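Rapport d'avancement au bailleur
Filière ovine et bovine de Kovevcombe : appui à la commercialisation des animaux finis
Période couverte : de l'ouverture de la campagne à fin février

1. Rappel des engagements

La convention conclue avec la fondation Halász prévoit l'accompagnement des éleveurs du bassin de Kovevcombe dans la vente groupée d'agneaux et de jeunes bovins, le suivi des poids de carcasse et la publication d'un relevé mensuel des cours. Le présent rapport rend compte de l'exécution des volets 1 et 2. Le volet 3, relatif à l'engraissement à l'herbe, fera l'objet d'une note distincte.

2. Adhésions et volumes

À la clôture de la période, 39 exploitations ont signé la charte de vente groupée. Les apports cumulés s'établissent à 2222 agneaux, pour un objectif annuel de 3000. Les livraisons ont été régulières jusqu'en décembre, puis se sont ralenties en janvier, plusieurs éleveurs ayant préféré conserver leurs lots dans l'attente d'une meilleure cotation. Ce report devrait se résorber au printemps.

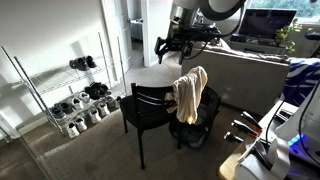
Les lots de bovins demeurent modestes. Les éleveurs concernés vendent encore majoritairement au marché de Wosonham, où le paiement intervient le jour même, alors que l'abattoir règle à échéance. Une avance sur apport a été mise à l'étude avec l'établissement bancaire du groupement ; ses modalités seront soumises au bailleur avant toute mise en œuvre.

3. Relations avec l'abattoir

Le contrat passé avec la société Braltia est entré en application en octobre. Il fixe une grille de paiement selon la conformation et l'état d'engraissement, assortie d'une prime pour les lots homogènes. La transmission des tickets de pesée, d'abord irrégulière, s'effectue désormais sous trois jours. Deux réclamations relatives au classement des carcasses ont été instruites ; l'une a donné lieu à un complément de prix, l'autre a été rejetée après examen contradictoire.
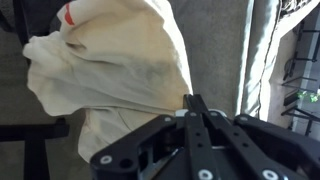
Bulletin de suivi, n° 3
Le relevé des cours est adressé à l'ensemble des adhérents en début de mois. Il reprend les prix au kilogramme de carcasse, par catégorie, ainsi que les frais d'enlèvement constatés. À la demande des éleveurs de la partie haute du bassin, une ligne a été ajoutée pour les brebis de réforme.

4. Appui technique

Les séances de tri des agneaux se sont tenues dans les exploitations, par petits groupes. Elles portent sur l'appréciation de l'état corporel au maniement et sur le choix de la date de départ. La part des animaux jugés trop gras à l'abattage recule chez les éleveurs ayant suivi l'ensemble du cycle.

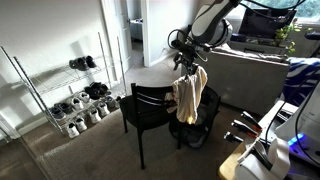 Tissu clair tenu par le bras robotisé, près d'une chaise noire.

Le matériel de pesée mobile a été livré avec retard. Son utilisation est soumise à réservation, et l'étalonnage est vérifié avant chaque tournée.

5. Exécution budgétaire

Les dépenses de transport excèdent la prévision en raison de la hausse du carburant et du nombre d'enlèvements incomplets. Ce dépassement est compensé par les économies réalisées sur le poste des prestations extérieures. Aucun virement entre volets n'est sollicité à ce stade.

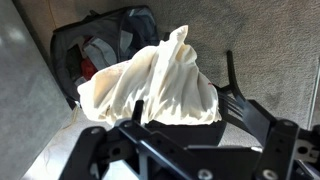

Tissu blanc froissé, au-dessus de la pince noire.

6. Prochaines étapes

Le groupement prévoit de regrouper les points d'enlèvement du secteur nord, d'arrêter avec Braltia le calendrier des livraisons de printemps et de présenter à la fondation Halász le dispositif d'avance sur apport. Les pièces justificatives de la période seront transmises avec la demande de versement de la deuxième tranche.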